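Flarik household programme: garment handling and the delayed release fault

Photographs and notes, November 2021

The Flarik programme records everyday tasks carried out by people using hand-held grippers, so that a robot arm can later be taught to do the same work. Garment handling is the largest part of the programme. Clothes are lifted, turned, laid flat and folded in ordinary bedrooms, with ordinary furniture and bedding left in place.

In June the programme office at Fundeck suspended all garment sessions after a fault was reported in the release action of the grippers. When the operator eased the trigger, the fingers remained closed on the fabric for a short time and then opened suddenly. In most cases the delay was small and the operator did not notice it. In one case the cloth was still held when the operator drew back the hand. The operator lost balance against the side of the bed and reported a sore wrist. No treatment was needed, but the matter was entered in the safety record and work stopped until the cause was known.

This page sets out the findings and the working rules now in force. The photographs show garment work at a bed with two hand-held grippers in use.

Photograph 1. The yellow fingers pressed together on a long piece of black fabric, with the second gripper held up to the right. 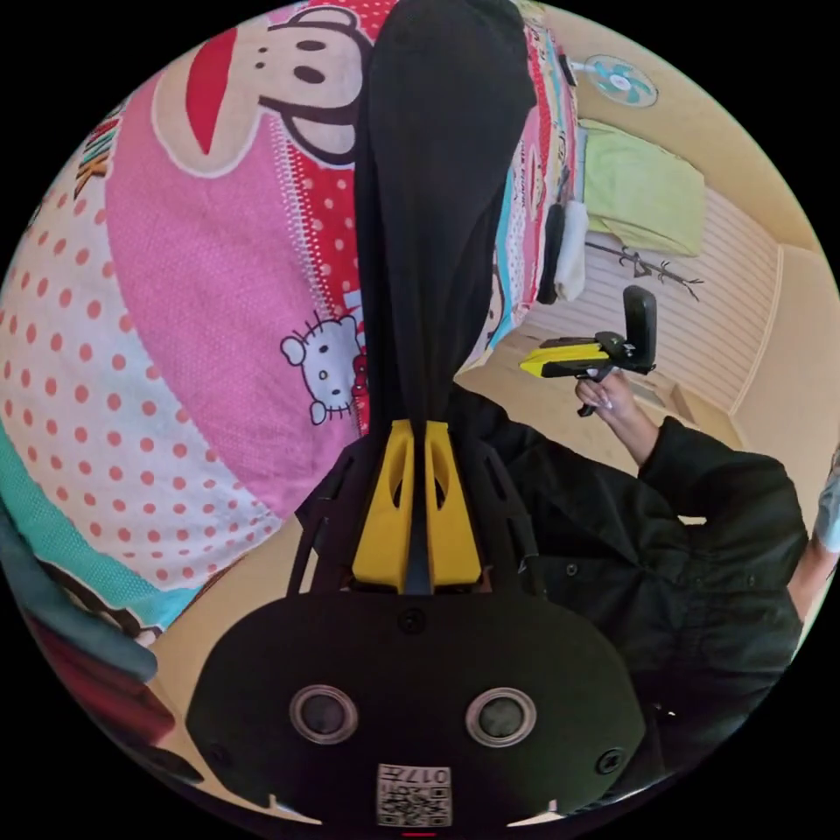 Photograph 2. Black fabric lying across the duvet. The fingers in the foreground stand with a narrow gap between them.

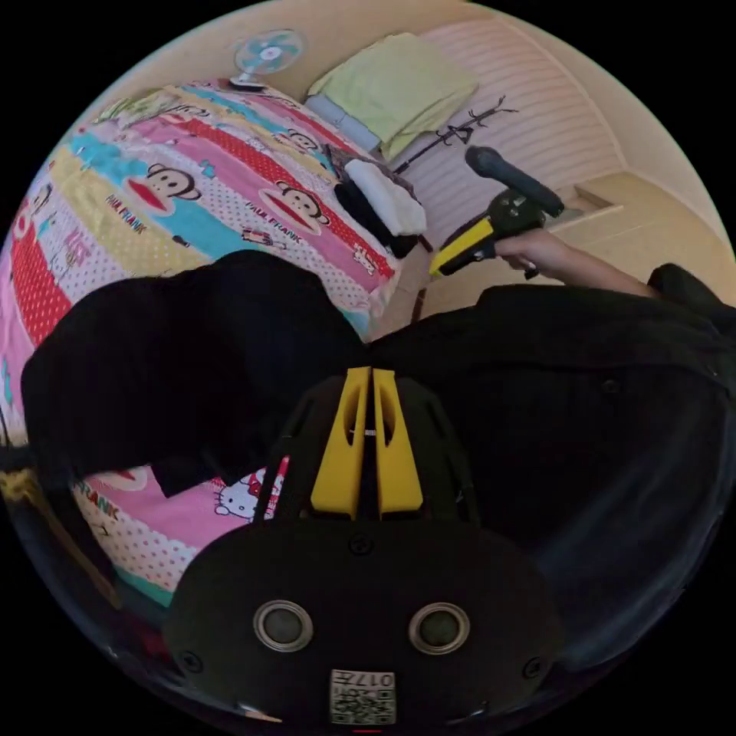
One reader of the first notice wrote to ask why a delay of this kind had been treated as a safety matter at all, as the grippers have no motor and the operator can always let go of the handle. The same reader pointed out that the fault must also have spoiled the recordings, and felt that the notice had said too little on that subject. In the reader's view, a robot taught from such recordings would learn to pull before it had let go, and this was the more serious danger of the two.

The programme office accepts the second point in full. On the first, it is true that an operator may let go of the handle. In practice an operator who expects the cloth to fall away is already moving, often with the weight forward and one arm stretched over a mattress. The sudden pull comes at the moment when balance is poorest. A second gripper in the other hand also means that there is no free hand with which to steady oneself.

Findings

The grippers were examined at the Trerkard workshop. The fault was found in 3 units. In each of them the return spring had been fitted one notch too loose following a routine change of fingers. The spring was strong enough to open the fingers when nothing was held, and all of the units had therefore passed the bench check. With thick or doubled cloth between the fingers the movement became slow, and lint in the slide made it slower still.

The bench check at that time consisted of opening and closing the gripper with nothing in it. It had been written for work with cups and boxes and was not revised when garment work began. The office regards this as the main failing. The springs were a workshop error of a common sort, and a proper check would have found them on the same day.

Two operators had in fact mentioned a sticky trigger in their session notes before the incident. The notes were filed with the recordings and were not read until the inquiry. There was no separate place on the form for faults in equipment – only a box for general remarks.

Effect on the recordings

A total of 800 garment recordings had been made since the change of fingers. All were reviewed by comparing the moment at which the trigger was eased with the moment at which the fingers began to open. The delay was outside the permitted limit in 78 of them. These have been withdrawn and will not be used for teaching.

Recordings in which the delay was within the limit have been kept, but are marked with the unit on which they were made. Users who received the earlier set should replace it with the corrected one and should not try to repair individual recordings by moving the release time. The operator's hand responds to the delay, and the movement that follows is different from the one that would have been made with a sound gripper.

An arm at the Seppälä site had been running a folding routine taught from the earlier set. It was seen to drag a shirt off the table on more than one attempt while the fingers were still closed. The arm was working behind its guard and no person was within reach. The routine has been taken out of use and will be taught again from the corrected recordings.

Rules now in force

Every gripper is checked before a garment session with a folded cloth held between the fingers. The fingers must open at once when the trigger is eased. A unit that hesitates is put aside and labelled, even if it opens freely on the next attempt.

The slide is brushed clean after 12 garment recordings, or sooner where the cloth sheds lint.

Operators stand with both feet on the floor when working over a bed. They do not kneel on the mattress or lean across it with a gripper in each hand. Where the far side of the bed has to be reached, the operator walks round.

An operator whose cloth does not come free stops moving, lets the hand go slack and ends the recording. The cloth is taken out by the other operator or, where one person is working alone, after the second gripper has been set down.

The session form now has a separate line for equipment faults. Entries on this line go to the workshop and to the programme office on the same day, and a unit named in an entry is not used again until the workshop has returned it.

Garment sessions have resumed under these rules. The Trerkard workshop is testing a stiffer spring, although operators have found it tiring over a long session and no decision has been taken on fitting it. Reports of slow release on any unit, including those already inspected, should be sent to the Flarik programme office at Fundeck with the unit number and the kind of cloth being handled.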